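Comparing Two Hand-Held Grippers for Tableware
Project report, Verkside student workshop
September 14, 2022

1. Aim

We wanted to know which of two hand-held grippers records better demonstrations for a dish-handling task. The first, the Skumgate, has straight parallel fingers. The second, the Khoury, has linkage jaws with ribbed pads that close at an angle. Both carry a camera, and both were used by the same operators.

2. Method

The task was to pick up a bowl by its rim and set it on a plate. We recorded 929 attempts in August, split between the two grippers – the plan was 1000, but one camera mount cracked and had to be reprinted. An attempt failed if the bowl slipped, tipped or was never lifted. Bowls were always empty at the start.

3. Results

The Khoury slipped less on glazed rims. The Skumgate was easier to aim, and new operators learned it faster. With the Khoury, the pads hid part of the rim from the camera at the moment of closing, and this made up to 3 percent of the recordings hard to label.

Glossy bowls gave trouble with both. Reflections from the ceiling lights confused our rim detector, and turning down the exposure only helped a little.

4. Next steps

We will test narrower pads on the Khoury and repeat the task at the Bisbridge site – same plates, different lighting. A home setup with the Khoury is shown at the end of the report. 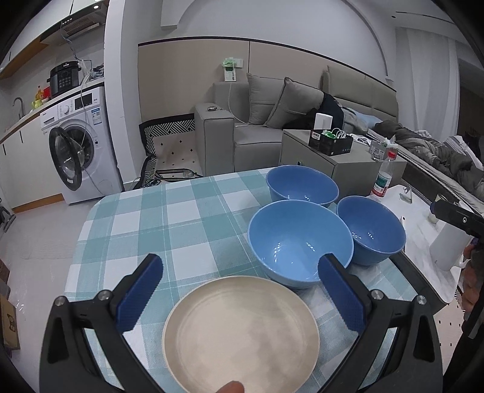

Reader's comment, unsigned: Did you try matte tape on the pads before going narrower? On our gripper the wider pads held heavy bowls better, so I would keep a set for comparison.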